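Okay, so I'm looking for nine people who cook at home and like to complain about it (nicely). I'm writing a little weeknight cookbook called Landitz, all one-pan suppers, and I need testers before April.

You'd get seven recipes by email. Cook them in your own kitchen, with your own beat-up pans, and tell me where I lost you — too much salt, not enough time, a step that makes no sense. I pay $60 plus groceries, so keep your receipts!
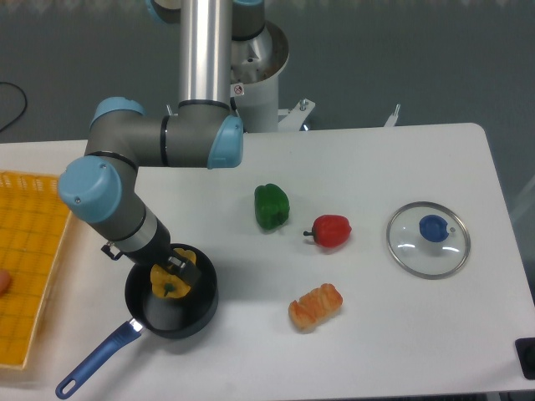
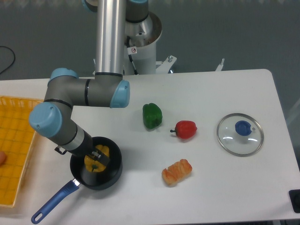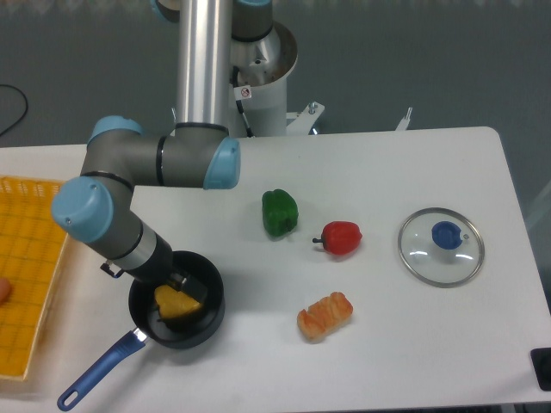
Peppers are in a lot of these recipes, fair warning.

One tester from my last round wrote that the bean stew took her twice as long as I'd promised, and that she'd make it again anyway but never on a work night. I rewrote the whole thing after that, so please be that blunt!

No training needed, and picky eaters are very welcome. Write to me at Dridby Kitchen, Box 272, with your favorite lazy dinner and any allergies.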